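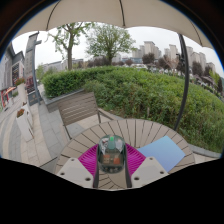 Segundo Usuga wrote in to ask whether a gripper still counts as a robot if a person has to carry it around, and whether I had thought about adding a motor to the Plerkitz before showing it off to everybody.

December 8, 2024
By Sigita Siliņa

Well, yes, Segundo, I've thought about the motor a great deal, mostly at night! But the Plerkitz started in August as a pair of fingers and a handle on my kitchen counter, and I'd like to get the hand part right before I hang any wiring on it. So for now I am the arm. I have made 65 finger drawings since then (most of them bad, a few of them very bad) and the magenta ones with the ridges are my favorites so far. In the picture at the top they have hold of a little see-through container with a green tint, over a round slatted table.

I picked small, rounded things to practice on because they are what gave me the most trouble back in the shared shop on Bermúdez Street, where Abilio Gallardo let me have one end of his bench and more of his screws than I like to admit. A square block will forgive you for coming in a little crooked. A rounded one wants both fingers to arrive together, and my first handle had so much play in it that one side always got there early.

Next, the same kind of setup with the fingers apart, the container by itself on the slats and the flat blue square over on the right. I like how much of the table you get to see between the tips. 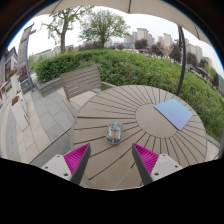
The handle went through four rounds of its own, and the current one has a longer lever and a return spring I took out of a broken stapler. Wen-hsiung Lai lent me his small file set for the pivot, and I still have it, Wen-hsiung, it's in the blue tin. My log book says 3,826 squeezes on this spring, with almost 55 of those marked "sticky," nearly all on the first day, before I cleaned up the pivot hole.

I'll put the drawings up once I have redrawn the finger mounts with proper measurements. And Segundo, if you have a small motor lying around, I'm listening!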